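Small parts cabinet, Skotero bench
September 26, 2022 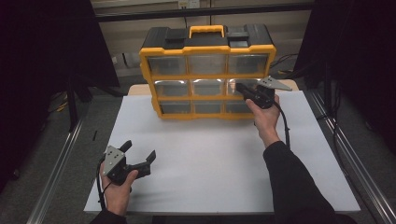
Where we are

Nine-drawer organizer, yellow and black, handle on top. Goes on the Skotero bench once sorted. Three rows of three, big drawers up top, shallow ones at the bottom. Replaces the coffee tins and the two cigar boxes, which I'm sick of tipping out every time I want one washer.

Layout settled with Delyth over lunch, more or less. She wants most-used at the top. I wanted heavy at the bottom. Bottom row is too shallow for heavy anyway so she wins.

Layout v1 (pencil, not final)

Top row, left to right: M5 bolts mixed lengths / M4 same / wood screws. The wood screws will overflow. Longest ones can stay in their box on the shelf.

Middle: nuts, washers, standoffs. Left, center, right. Standoffs on the right so they're next to the driver rack.

Bottom: fuses, crimp terminals, odds. "Odds" is a trap, last organizer ended up with four drawers of odds. One drawer only this time. If it doesnt fit it gets a home or goes in the bin.

Drawers

Middle row has a little rounded notch on the top edge. Good for a fingertip. Labels on these have to go low on the face or the notch eats the top of the sticker. Same height for the other two rows so it looks like somebody planned it.

Top drawers look a bit cloudy, and they throw the light back at you. Don't rely on seeing what's inside, label them properly. Try warm water and dish soap first. No acetone!! Cristóbal did that to the old Vurus box in May and the fronts went white.

To check before filling:
- do they have a back stop or do they come straight out in your lap
- can left and right swap within a row (should, but check)
- does the lid lock when you lift by the handle, full
- dividers? none in the bag with it. Ask Skasus if they sell them loose

Counting out

Started on the tins. Tin 1 was supposed to be M4 only. It was not M4 only. Pulled 62 M4 x 12, plus 14 M3 that had no business being there, plus one key to something. Key is on the hook by the door, claim it.

Tin 2 is washers, mostly. Not counting washers. Weighed them instead, then forgot to write down the weight of the tin. Redo.

Crimp terminals: the bulk bag says 4000 and it's been opened, so some unknown number less. Only a handful goes in the drawer. Bag stays in the cupboard, rubber band round it.

Sort on the white board and not on the bare table. Black screws show up on it, and you can slide the whole thing onto the other bench if someone needs the space. The zinc ones are harder to see, use the desk lamp from the side.

Labels

Tape printer is out of black on white. Have black on yellow, will vanish against the body but ok on the clear fronts. Tried one on scrap, legible from the stool. Size first, then the thing: "M4 BOLT" and not "BOLT M4". Delyth feels strongly.

Left to do

Wash top three drawers, dry overnight on a towel.
Finish tins 2 thru 5.
Cigar boxes (both).
Print labels, one spare set.
Tell Cristóbal the tins are going so he doesn't refil them.
Ring Skasus re dividers, order under Lagos account.

Driver rack needs to move a hand's width left or the lid will catch on it. Do that before anything gets loaded.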